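Lumer Street Allotments: what we decided at the October meeting

October, 9.40pm
By Pauline Sowerby
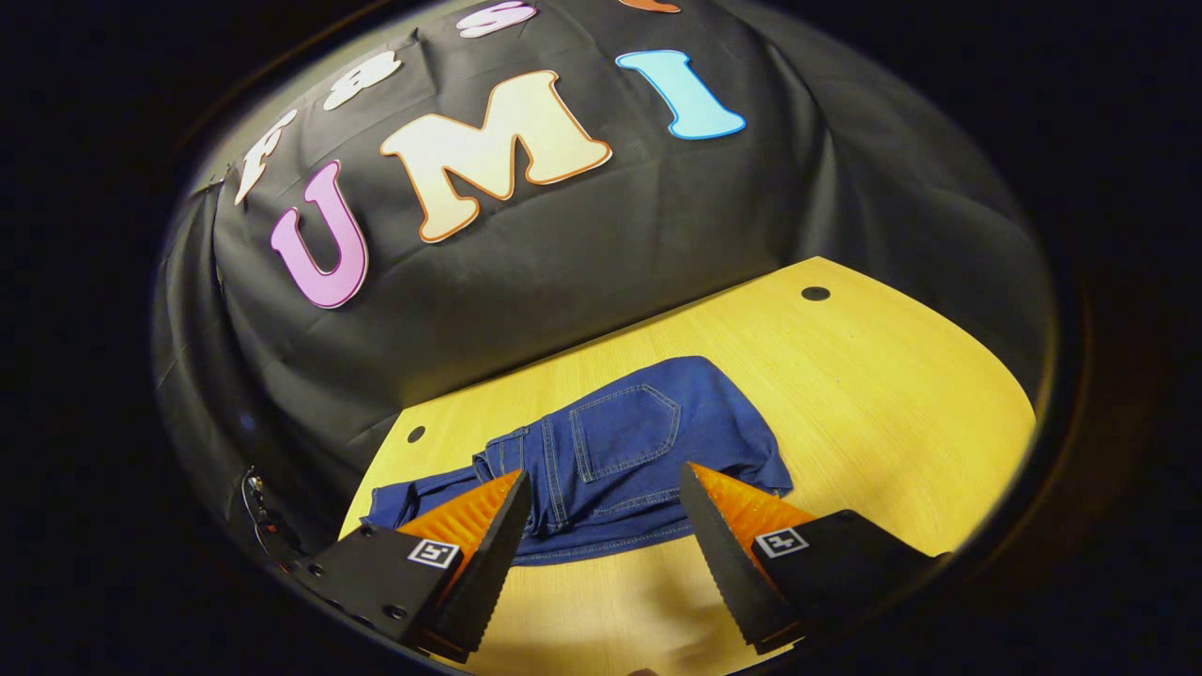 So what is happening with the water? The trough by the bottom gate stays on until the first hard frost, then it gets drained and lagged, and the other two are off already.

Right, minutes. I took these on my knee with a biro that was giving up, so shout if I've got you wrong. We started at seven and the September notes were agreed, apart from the bit where I wrote "beans" for "bins". Sorry, Cotenau Lane end!

Rents first, as it's what most of you came for. A full plot goes up to £70 from the new year and a half plot stays as it is. I was against it and said so, but the vote went the other way and there we are. You can still pay in two goes if you tell me before Christmas (a note through my door is fine).

Then the hedge. We've had one quote, from Diekmann, at £300 for the whole of the road side, taking the clippings away with them. Plenty of grumbling. Somebody thought we could do it ourselves over a weekend, and somebody else remembered the last time we tried that — the gap by plot 12 is still there. Agreed to get a second quote from Ostaser and go with the cheaper one as long as they can come before the birds start nesting.

Seed order next, my favourite part. It came to £179 all in, less than last year, mainly as we've dropped the fancy squashes. We did go a bit mad on broad beans. Anyone who wants shallots and hasn't put their name down, the sheet is inside the shed door.

Manure took far too long, as ever. The load will be tipped by the top gate and it's 25 barrows a plot at most. Please don't start before the tarpaulin's off, and please bring your own fork.

Any other business: the shed padlock sticks, so I'll buy a new one and ring round with the number. The wasps' nest behind the compost bays has gone quiet and we're leaving it alone. Bonfires are allowed again from now, after dusk only.

Finished at twenty to nine, and then we ate the rest of the flapjack.

Comments

marrowman: Is the rent going up for those of us on the waiting list too, or do we pay the old rate when we get a plot?

Pauline: New rate from the new year I'm afraid, whoever you are.

Jeanette, plot 31: Put me down for shallots please, can't get to the shed this week.

T.W.: 25 barrows is plenty. My rhubarb says thank you.

Recent items

September minutes
Hedge: the story so far
Green tomato chutney, two ways
Who has the strimmer?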